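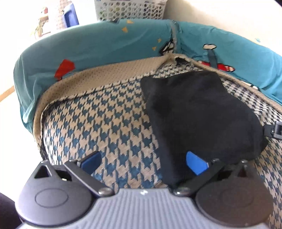

Chidiac puts its round pet bed on sale at £299

Pet goods firm Chidiac has put a round padded bed on sale at £299, a price that will make a good many dog and cat owners look twice at the old blanket by the radiator.

The bed, sold under the name Edel, went into shops on Thursday. Buyers get a houndstooth cushion in dark teal and cream, a raised wall lined in speckled beige, and a small black clip at the rim. The firm says 3000 have been made for the first run and that 700 were ordered before the launch.

Those orders came through its own website and include trade customers. Chidiac would not say how many were placed by people with a pet.

The company calls the Edel "a bed for the whole of an animal's life". Its guarantee lasts two years. The cushion cover can be washed at 30 degrees, but the lining has to be wiped down by hand, and anyone who has lived with a moulting dog will have a view on how long that takes. Spare covers are promised for the autumn. No price has been given for them.

There is also a claim that pets settle faster in a bed with a raised wall. Asked what this was based on, Chidiac pointed to a trial run with the boarding kennels Nongate, in which staff filled in a form at the end of each night. The results have not been published, and the firm could not say what the animals had been sleeping on before.

Rival maker Stastar already sells a round bed with a padded edge for less than a third of the price. It comes in plain grey, without the clip.

Chidiac says it expects to sell 2000 of the beds by Christmas. Shops have been told they can send back unsold stock in January, when a larger size is due. The firm has not decided what that one will cost.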